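Undex Car Leasing
Frequently asked questions

Last updated 5 December 2025

These are the questions our customers ask most often about leasing an electric or hybrid car through Undex. If yours isn't covered, write to the customer desk using the form on the Contact page. The terms in your own agreement always come first.

Choosing a car

Which cars can I lease?

Anything shown on the Cars page, which we update at the start of every month. There are 17 models at the moment, including small hatchbacks, estates and one seven-seater. We don't lease vans, pick-ups or two-seaters.

Are the cars new?

Most are. We also offer cars returned from an earlier lease, listed as Second Term. These cost less per month and come with the remainder of the manufacturer's warranty. The mileage shown is the reading taken when the car came back to us.

Can I try one first?

Yes. Test drives can be booked at the Cumitent and Hasero branches. Bring your full driving licence. A test drive lasts 45 minutes and you may take a passenger. We can't arrange drives at customers' homes.

What is the difference between a hybrid and a plug-in hybrid?

A hybrid charges its own small battery as you drive and only needs petrol. A plug-in hybrid has a larger battery which you charge from a socket, and it can cover shorter trips on electricity alone. If you can't charge at home or at work, a plug-in will spend most of its life running on petrol – the ordinary hybrid is usually cheaper to lease in that case.
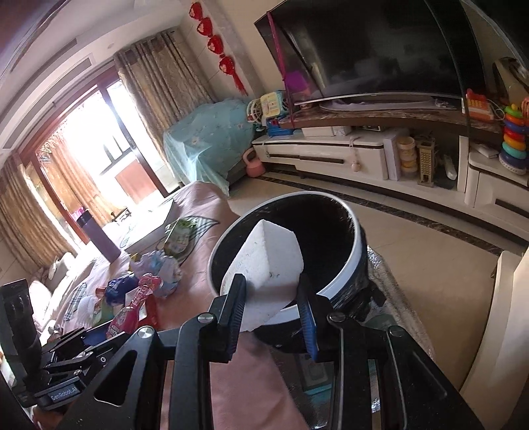
The lease price of each type is on the Cars page. Use the fuel filter on the left to compare them, and remember to set the same term and mileage for both, or the monthly figures won't match up.

Payments

How much do I pay at the start?

The first payment is equal to three monthly rentals. After that you pay one rental a month by direct debit. On some Second Term cars the first payment is a single rental, and this is marked on the listing.

Is there an arrangement fee?

Yes, £110 including VAT. It is collected once your application has been accepted. We don't charge it if you are renewing a lease with us and there is no gap between the two agreements.

Can I change my payment date?

You can do this once in any 12 months through your account. Allow ten working days. If your next payment falls inside that period it will be taken on the old date.

Does the rental go up during the lease?

No. The rental is fixed for the term. Road tax is included, and if the rate changes we may adjust your rental by the same amount. We would write to you before doing so.

Mileage and servicing

What mileage should I choose?

The lowest allowance is 4,000 miles a year and you can add to it in steps of 2,000. Look at your last two MOT certificates if you aren't sure. We add up mileage over the whole lease, so a high year and a low year can balance out.

What if I go over?

You pay for each extra mile at the pence-per-mile rate in your agreement. You can also raise your allowance part-way through, as long as there are at least six months left to run. We don't refund unused miles.

Who pays for servicing?

Routine servicing is included if you took the Maintained option. If you didn't, you must have the car serviced on schedule at a VAT-registered garage and keep the invoices. Onyshchenko garages have our fleet price list and can put the work straight on to your account.

Are tyres included?

Maintained leases include replacement of worn tyres. Punctures and kerb damage are not included. Please don't fit part-worn tyres to a leased car.

Who looks after the charging cable?

You do. Each electric and plug-in car is supplied with one cable, and it has to come back with the car. A missing cable is charged at the manufacturer's list price.

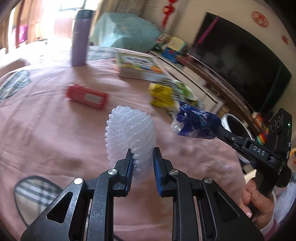

White foam net sleeve between the blue pads of a hand-held gripper.

Insurance and accidents

Is insurance included?

No. You need fully comprehensive cover from the day of delivery, and we ask for a copy of the certificate before we release the car. Tell your insurer that the car is leased and that Undex is the owner.

What do I do after an accident?

Make sure everyone is safe, swap details with the other driver and take photographs if you can. Call your insurer first and then let us know within two working days. Repairs must be done by a garage your insurer approves.

Can someone else drive the car?

Yes, if they are named on your policy and hold a full licence. The car can't be used for driving lessons, taxi work or paid deliveries.

Can I take it abroad?

You need a VE103 certificate, which you can order from us. Apply at least three weeks before you travel – longer if you are going in July, when we get the most requests.

Ending your lease

Can I hand the car back early?

Yes, but there is a charge. It is normally half of the rentals still to be paid. Ask for a written figure before you decide. It stays valid for 14 days.

What counts as fair wear and tear?

Light scratches that polish out, small stone chips and ordinary wear to the driver's seat are accepted. Dents, cracked glass, burns and scuffed wheels are likely to be charged for.

Can I buy the car at the end?

Not under our standard agreement.

How do I complain?

Write to Afroza Kumarasinghe, Customer Relations, at the Hasero branch, or choose Complaint on the contact form. Please include your agreement number and registration.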